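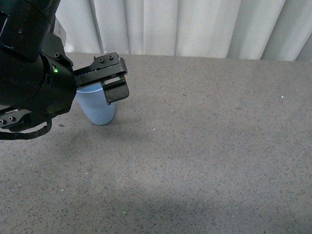 Light blue plastic cup, gray speckled table

Reusable cups and straws on a shared drinks table: placement, straw length and cleaning
Posted in: Shared Rooms and Kitchens
Viewed 961 times

Hartmut Görtz

I am writing on behalf of the Varo House residents' association. In April we stopped buying disposable cups for the common room and moved to reusable plastic ones in light blue, with reusable straws for residents who prefer them. The drinks table has a gray speckled top and is placed in front of a long pleated curtain.

We would be grateful for guidance on three points before the house rules are revised.

First, how far from the curtain should cups be set down? The fabric comes down to the back of the table, and we have received complaints about juice on the hem.

Second, is there an accepted straw length for a cup of this kind? Ours were purchased separately from the cups, and residents report that they are too long.

Third, what cleaning arrangement do other buildings use? We own 29 cups and have one small dishwasher. Straws are at present rinsed by hand, and several members consider this insufficient. 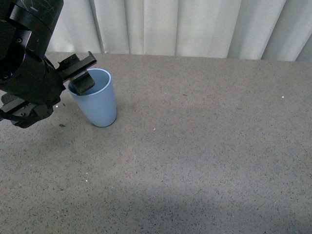 Cup standing upright in front of the pleated curtain

Please note that replacing the curtain is outside this year's budget. Moving the table is possible, although the outlet for the kettle is on that wall.

Pramanik

Our building has had the same arrangement for seven years. The rule posted in our room reads as follows: "Cups are to be filled and left on the front half of the table. The rear half is to remain clear." It is easy to remember and does not require anyone to measure.

With regard to the curtain, please examine how it hangs before deciding on anything else. Pleated fabric does not fall in one plane, and a deep fold may reach farther over the table than its neighbors. If the lower edge is behind the tabletop, a spill can run off the back and be drawn up into the cloth without being noticed until the next day. We pulled our table forward by the width of a hand and had the curtain tied back during serving hours. The kettle cord still reached the outlet.

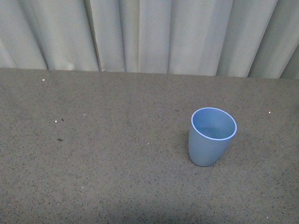 Photo: Bellik Hall house office

A further remark concerns the table surface. A speckled top conceals crumbs and dried drops very effectively, particularly toward the darker side of the room. We ask the person closing the room to wipe the entire top whether or not it looks clean, and to run a dry cloth along the back edge afterward.

Cups should be washed on the upper rack, upside down. We do not stack them until the following morning. I have no experience with straws, as we do not provide them.

Buro_Desk

Just buy shorter straws. We got a pack of 244 online and they have outlasted two sets of cups.

Bellik Hall House Office

The two replies above are sound so far as they go, but the matter of straws deserves a fuller answer.

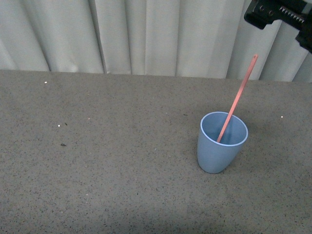 Straw length should be settled with the cup in hand, as the figures given on packaging are of little use once the straw leans. A straw standing at an angle takes up more of the table than the cup does. The salmon-pink one in the light blue cup rises well above the rim and extends to the right, and a sleeve passing on that side could easily catch it. Our guidance is that the straw should project above the rim by no more than the width of three fingers. Reusable plastic straws can usually be trimmed with sharp scissors, provided that the cut end is smoothed with a fine nail file and placed downward in the cup.

For cleaning, a rinse is not adequate for anything other than water. The procedure in our house is as follows:

Soak the straws in warm water with dish soap directly after use.
Pass a narrow straw brush through from both ends.
Rinse under running water and hold the straw up to a light to inspect the inside.
Stand the straws upright in a rack until dry. They should not be placed in a closed drawer while damp.

Any straw that remains cloudy or retains an odor should be discarded. Milk drinks are the usual cause — smoothies as well — and some houses do not permit straws with them at all. Residents who depend on a straw for medical reasons should be given their own, marked with their name, and it should be kept apart from the shared supply.

Hartmut Görtz

Thank you for these replies. We have adopted the front-half rule as worded by Pramanik, and a straw brush has been ordered. The question of tying back the curtain will be placed before the members at the next meeting.

Last edited August 9, 2023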